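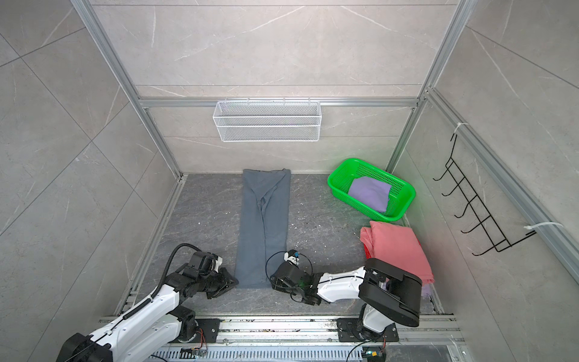

Dried beans cook well in a covered pot as long as they have enough water and enough time. Most of the trouble students had last term came before the pot went on the stove, so these notes begin with setting up. Pick over the beans on a tray and throw out stones and shriveled ones. Rinse twice in cold water. Keep onions and garlic away from the sink, in something that lets air through; a wire-mesh basket hung on a rail, like the white one, is fine. Measure the salt before you start and leave it by the pot.

Soaking

Overnight soak: cover the beans with cold water by 2 inches and leave them in the refrigerator. Drain and rinse before cooking.

Quick soak: bring beans and water to a boil, boil for two minutes, turn off the heat, cover, and wait one hour. Drain. Naledi Makhubela's group used this method with the Berrada white beans and got more split skins than the overnight group. The flavor was the same.

Lentils and split peas are not soaked.

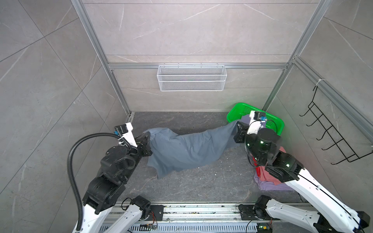 Wire basket on its rail and black hook rack on the right wall.

Simmering

Put the soaked beans in a heavy pot with fresh water, one bay leaf, and half an onion. For red kidney beans, boil hard for ten minutes first. This step is required, and a slow cooker does not replace it. Then lower the heat until only a few bubbles break the surface. Check at 40 minutes and every ten minutes after that. Taste five beans from different parts of the pot. If one is chalky, keep going.

Add tomatoes, vinegar, or lemon juice only when the beans are tender. Acid keeps the skins firm.

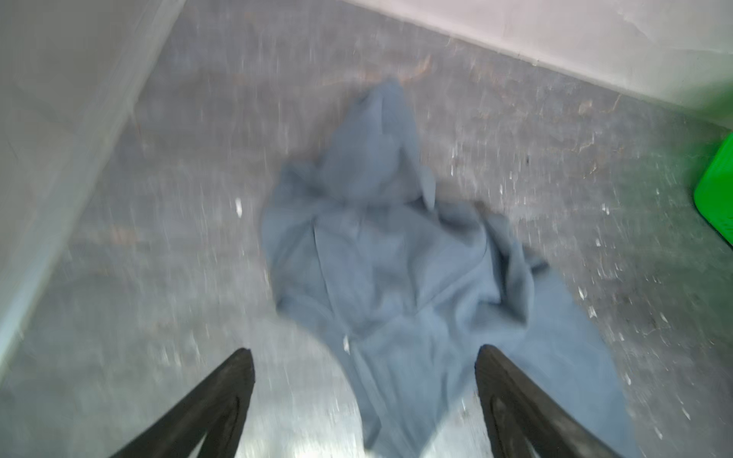 Pisten, January 2026

Changes for this term: the bean stew now uses 100 grams of dried beans per person, up from last year. Edem Gyamfi will hand out the revised recipe card at the second class. Bring a lidded container if you want to take your portion home.

Storing

Cool cooked beans in their liquid in a shallow pan and refrigerate within two hours. They keep three to four days. To freeze, pack in small containers, cover with liquid, and leave space at the top.

For next class

Read the section on rice and write down how you cook it at home, including the pot and the amount of water.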